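Drultdale Automation Laboratory
Bin Picking Cell: Frequently Asked Questions About the November Gripper Fault

This page answers questions received from users of the Drultdale bin picking cell after the fault reported in November. It applies to all groups with booked time on the cell, including the Bedik and Flilis projects.

What happened?

During an unattended test series, the gripper reported a secure grasp on parts it had not picked up. The control program accepted the signal and moved the arm to the place position with nothing in the fingers. On cycle 521 the arm came down on a part that was already lying across another, and the protective stop engaged. The series had been planned to end at cycle 500 but had been extended by the operator on duty.

Was anyone injured?

No. No person was inside the marked area when the stop engaged.

What caused the false grasp signal?

The gripper judges a grasp by finger position and motor current. A worn linkage pin allowed the fingers to stall before they were fully closed. The software read the stall as contact with a part. The supplier, Damgaard, has examined the gripper and agrees with this finding.

Why did the program not stop earlier?

The program counted failed grasps only when the gripper itself reported a failure. Because the signal was false, the count stayed at zero. A limit on failed grasps was in place, but it was never reached.

What has been changed?

The linkage pin has been replaced. The control program now checks finger position a second time after the arm has lifted, and compares the reading with the width of the part requested. Three mismatches in a row stop the cell. Downward speed inside the bin has been reduced by 30 percent until further notice.

Are longer series permitted?

Series of up to 100 cycles may be run under the present rules. Longer series require written approval from the laboratory office and an operator in the room for the full run. An approved series may not be extended once it has started.

Is data recorded before the fault still valid?

Force and position logs are valid. Grasp success rates from November should not be used. Groups that have already reported such rates are asked to contact the laboratory office, which will supply a corrected log where one can be prepared.
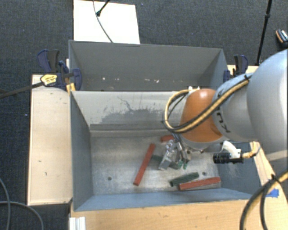

Parts, bins and cables

Which parts are affected?

The fault can occur with any part, but the false signal is hardest to notice with bars. Red and green bars are used together in one bin, and they may come to rest close to each other or partly under the gripper, where the arm hides them from view.

What should be checked before a run?

Confirm that both bins are clamped and that the cable bundle along the arm is strapped and can follow the wrist freely. Remove debris from the bins. Open and close the gripper once with no part present and compare the reported width with the value on the cell sheet.

May I reach into the bin to free a part?

Only after the emergency stop has been pressed and the arm is at rest. The protective stop alone is not sufficient, as the program can be resumed from the control desk.

How do I report a suspected false grasp?

Stop the series, leave the parts where they are, and save the log before restarting the controller. Send the log to the laboratory office with the cycle number and the part requested. The cell remains out of use until the office has replied.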